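How to Prewash Secondhand Fabric Before You Sew

By Toshio Hamada
Mar 17, 2022

Print this page | E-mail this page

I love secondhand fabric. Old curtains, tablecloths, bed sheets, a bag with a broken zipper and plenty of good cloth left in it, all of it comes home with me, and my sewing closet shows it. The best piece I ever bought was a cotton tablecloth from the Undarville thrift store, 62 inches across, without a single stain on it. It became a summer shirt and I still wear it every September until the weather turns.

What I didn't do with that tablecloth was wash it properly first. The shirt fit beautifully right up until its first trip through the laundry! So this is the prewash I've used ever since, and it's pretty easy.

What you need

A washing machine or a deep sink
Plain liquid detergent with no softener in it
Washing soda, for cotton and linen only
A white rag or an old white sock
Pinking shears, or a needle and thread
A tape measure

Step 1: Work out what you have

Check for a care label before anything else. On curtains it's often tucked in the side hem near the bottom, and on bags look along the inside seams. If it gives a fiber content, write that down on a scrap of masking tape and stick it on your storage bin.

No fiber content? Feel the cloth and scrunch a corner in your fist. Cotton and linen come out creased, polyester springs back nearly smooth, and wool has that lovely bounce to it. Nylon tends to feel slick and cool. It's a rough guide, and blends will fool you (they still fool me), so when you can't tell, treat the piece as something delicate.

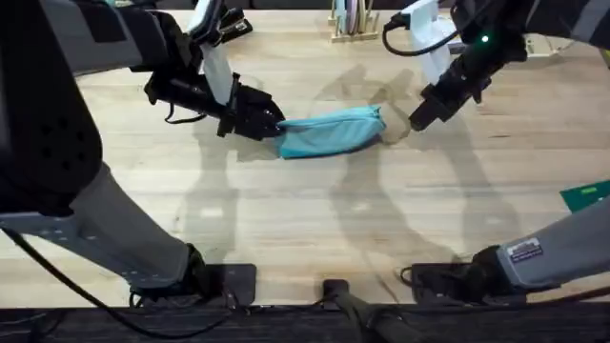

Measure the length and width too and write both on the tape. You'll want the numbers again at the end.

Step 2: Test for running dye

Wet the white rag with warm water and a drop of detergent, then press it hard against a hidden spot while you count slowly to 30. Reds, navy and anything that looks hand dyed get this test every time in my house. If color comes off on the rag, wash that piece alone in cold water, and keep washing it until the rinse runs clear. Some pieces never do. I had a gorgeous rust-colored linen from Fodwood that bled through so many washes I gave up and made it into a laundry bag, where it can bleed all it likes.

Step 3: Take off what you won't keep

Now the fun part, at least if you enjoy a seam ripper as much as I do. Remove curtain hooks, weights, loose buttons and any trim made of a different fiber. Labels can come off or stay on. If one is sewn into a seam, snip the stitches one at a time from the back and pull the threads out with tweezers. A label yanked off in a hurry leaves a hole, and on thin nylon that hole will grow.
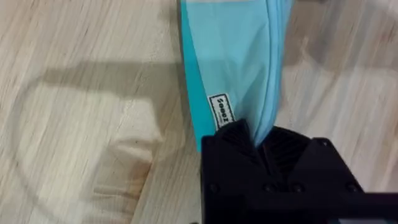

A small white label sewn to light blue fabric.

Open up hems if you need the extra length. There's often a darker stripe under an old hem where the sun never reached, so look at it in daylight before you plan your pattern pieces around it.

Step 4: Stop the edges from fraying

Zigzag or serge the raw edges. No machine handy? Pinking shears are fine for tightly woven cotton, and big loose basting stitches by hand will get most other fabrics through one wash. Skip this on knits.

Step 5: Wash

Wash the fabric the way you plan to wash the finished thing. A tote bag lining that will go in with the towels should go in with the towels now. For sturdy cotton and linen I use warm water and 2 tablespoons of washing soda along with the detergent, and I run an extra rinse. Keep washing soda away from wool and silk. Those get a cool soak with a gentle wool wash and very little handling.

Coated fabrics are their own category. Wash them by hand in cool water, and don't wring. If the coating is sticky or flaking, it's on its way out and washing won't bring it back.

Step 6: Dry, press and measure again

Use the dryer if the finished piece will ever see one. Otherwise hang the cloth over a rail with the grain straight and smooth it with your hands. Press cotton while it's slightly damp. Press synthetics on low, with a cloth between the iron and the fabric.

Then get your masking tape note out and measure again. I find this weirdly exciting! Loosely woven cotton can lose a surprising amount of length, and you'll be so glad it did that now and not after you set the sleeves.

Fold it, or roll it if you hate creases, and put it somewhere dark until you're ready to cut.

Related how-tos

Sewing the Sharifi Tote From One Old Curtain
Getting a Musty Smell Out of Stored Linen
The Mutar Apron: Free Pattern and Cutting Guide
Straightening Fabric That's Off Grain
Hand Basting for Impatient People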